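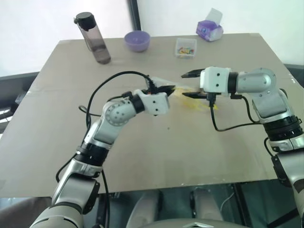

Week 7: Tables, spills and the stuff people leave on them

Hi all. These are my notes for the wiping-down session, tidied up a bit from what I scribbled on the whiteboard. If you missed the class, read these and then come find me or Teresa Morais before the practical, which runs at 9:30 in the Quintela room as usual.

First thing: look before you wipe. I know, I say it every term! But a pale tabletop will fool you. A small yellowish thing in the middle of a beige table could be a scrap of crumpled plastic or it could be a cloth, and you treat those two very differently. Plastic goes in the bin. A cloth goes in the wash, and then you check whether there's a stain under it (yellow on beige is a rotten combination, you'll want to get your head down low and look across the surface toward the window).

Second: clear to the far edge. Bottles, bowls, whatever's out, push it all back in a line and leave yourself the middle and the near side. When the middle's done you bring things forward and do the back strip. Abílio Valente taught me this when I started at Cevutcombe and I fought him on it for months, because I wanted everything off the table and onto a chair. Then I knocked a full jug off a chair. So, far edge.

About bottles. A flip-top with a bit of dark liquid left in the bottom is still somebody's drink as far as we're concerned. Don't tip it out, don't sniff it. Lid down, stand it up, wipe the base and put it back. An empty bowl you can take straight to the sink, and please don't stack a small plastic one inside a china one, they stick together and I'm the one who ends up prying them apart with a butter knife.

Stains, in the order I'd try them:

Plain warm water on a folded cloth. Hold it there for a slow count of 20, then lift.

One drop of dish soap, worked in from the outside of the mark toward the centre.

Baking soda paste, left for a few minutes. Test it on a bit nobody looks at first, some of our older tabletops lose their colour.

If it's still there after all that, write it in the Trestora log and leave it alone. Scrubbing harder just gives you a shiny patch as well as a stain.

Crumbs and specks: dry cloth first, always. Go wet too early and a tiny dark fleck turns into a long grey smear, and then you're chasing it all over the table.

For the practical you'll each need two cloths (one wet, one dry), a 600 mL spray bottle and your own gloves. The spray bottles are in the Zurholm cupboard, bottom shelf. Fill to the line with tap water, we'll add the soap together.

Reading for next time is the section on wooden surfaces, and have a think about what you'd do with a ring left by a hot mug. I've got a favourite method and Teresa thinks it's terrible.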